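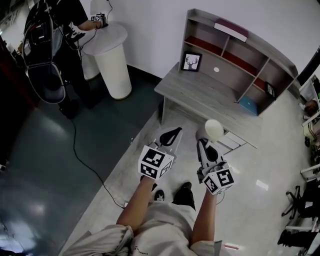
**The Nidberg Arms** is a public house and small inn on the east bank of the River Arnik, in the village of Nidberg. It is the older of the village's two pubs (the other, the Prumomora, sits up by the church and is much the quieter of the pair) and is known well beyond the valley for its long garden, its smoked trout and its rather generous Sunday lunches.

## History

An alehouse has stood by the ferry landing for as long as there has been a ferry, and the present house grew up around it bit by bit, which goes a long way toward explaining the floors. The Urrutia family took over the lease when the ferry stopped running and stayed for three generations, adding the dining room and, rather bravely, a skittle alley. The alley was flooded twice and is now the wine store.

Yolanda Pettigrew, who had cooked at the inn as a young woman, bought it from the last of the Urrutias and reopened it one September after a long winter and summer of repairs. She kept the low bar and the big hearth, and regulars were very glad of both.

## Food and drink

The menu is short and changes with the season. Trout is smoked in a brick shed behind the kitchen and served with pickled cucumber and warm brown bread, and there is nearly always a pie. Four beers are kept on hand pump, along with a dry local cider that deserves a bit of respect.

## Garden and rooms

The garden runs down to the water and seats 120, with a covered terrace for the many afternoons when the valley weather can't make up its mind. Upstairs are six guest rooms, two of them facing the river.

## Access

The inn lies 800 yards downstream from Nidberg bridge along a level footpath. Drivers should use the lane from the church, as the old ferry road is closed to cars. Dogs are welcome in the bar and garden.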